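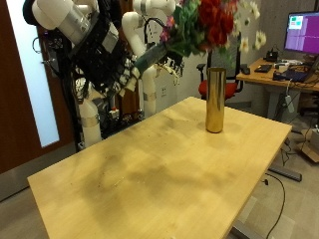 Vestergaard Opens Its Flower-Arranging Demonstrations to Outside Labs

JELLANDALE, July – Vestergaard is releasing its first set of household tasks taught to a two-armed robot by remote control, and the one everybody in the building wants to try is the bouquet. An operator guides the arms from a few feet away, brings a bunch of artificial flowers over a tall gold vase and lowers the stems in. Then the flowers come out, the vase gets moved, and it all starts again!

The release is called Cukcombe. It holds 229 demonstrations of the vase task, recorded by 2 operators, plus 165 of simpler pick-and-place work on the same kind of tabletop. Each one comes with video, joint positions for both arms and every finger, and a short note from the operator on how the attempt went. Failed tries are included and labeled.

"Flowers are wonderful to teach with," said Bit-na Ma, who leads the project. "The stems shift in the grip, the leaves hide the vase, and you have to decide on your angle before you're close. I must have done it hundreds of times at home without thinking. Doing it through a robot's hands, I thought about every inch."

New operators start with the arms alone and add the fingers later. Do-yoon Kong, who recorded most of the vase sessions, said his first afternoon went mainly to learning how hard to squeeze. "Too loose and the bunch turns on you. By the end of the week I could feel it coming – or I'd swear I could – and I'd tip the wrist a little early."

Vestergaard is already using the recordings to train a control program that attempts the task with no operator. Early runs are encouraging when the vase stays near where it stood in training, and less so when it's moved to a far corner of the table. More recordings with wider vase placement are planned.

Cukcombe is free for research and teaching. Labs and schools in the Punitz area can also book a hands-on session at the remote-control station, with room for up to 70 visitors over the summer. Ye-seo Noh is handling bookings and questions about file formats at the Jellandale office.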